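Robot cell budgeting

Robot cell budgeting is the planning of money and time for a robot workplace before the equipment is ordered. It covers the arm, the gripper, the wrist camera, the work surface, safety parts, installation and training. The term is used mostly by small workshops and school laboratories, where one purchase may have to serve for several years.

Cost groups

The costs are usually divided into purchase costs and running costs. The purchase costs include the machine and everything that must be fixed, wired or tested before the first working day. The running costs include spare cables, gripper pads, software renewals and the hours of the person who maintains the cell. Buyers often forget the second group, and for this reason many budgets are too low already in the first year.

In the Plikley workshop plan, written by Amra Živković, the wrist camera with its mount was entered at 640 dollars and the panels for the work surface at 1070 dollars. A reserve of 2000 dollars was kept for changes after installation. The plan was later used as a model by the Brerkwood training center, which bought 4 cells of the same type.

Work surfaces

The surface is a small part of the price, but it has influence on the camera. Shiny panels return the light of the lamps and can disturb the detection of parts. Matte panels in a pale, even color are preferred in many cells. When the surface is made of more than one panel, the joint between them appears to a close camera as a thin dark line, and the vision software must be set so that it does not take this line for the edge of a part.
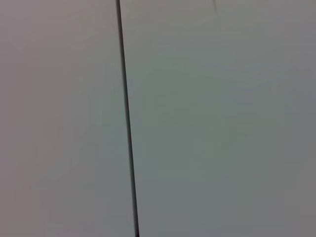

Should the work surface be ordered together with the robot?
It is better to order it after the reach of the arm and the position of the base are confirmed, but its cost should be in the budget from the beginning.

Order of purchase

Elias Twal, in his guide for the supplier Nimell, recommends to choose the task first, then the gripper, and only then the arm. The weight of the gripper and camera must be subtracted from the load which the arm can carry. A quotation should state the delivery time, the warranty period and the price of a repair visit.

See also: Mujić method, spare parts planning, machine leasing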